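August, late evening

I meant to go to bed an hour ago but I want to get the buns down while I still remember them. Bianka came over from Bratdale with her mother's recipe, which calls for 500 grams of flour and a good deal more patience than I own, and we spent the whole afternoon at it – well, she worked and I mostly talked.
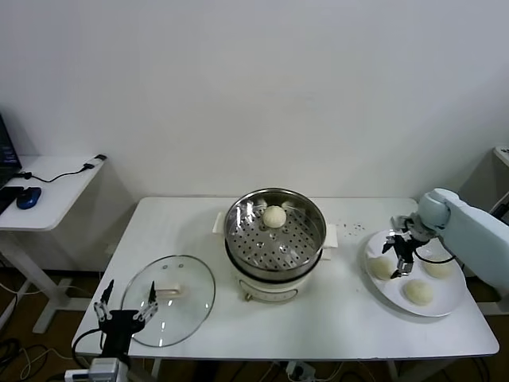 One bun in the steamer, three on the plate.

They looked so smooth and round I hardly wanted to bite into one! I ate 2 anyway, standing up, and then another with plum jam, which Bianka thought was a crime. 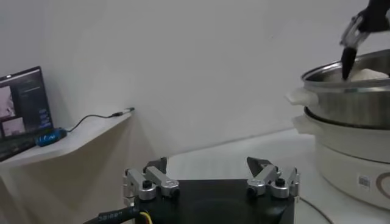
She says I should leave the dough alone longer next time and quit poking it. She's probably right. I've promised to take 6 over to Nayeli in the morning, so I'd better find a box with a lid that fits – and get some sleep.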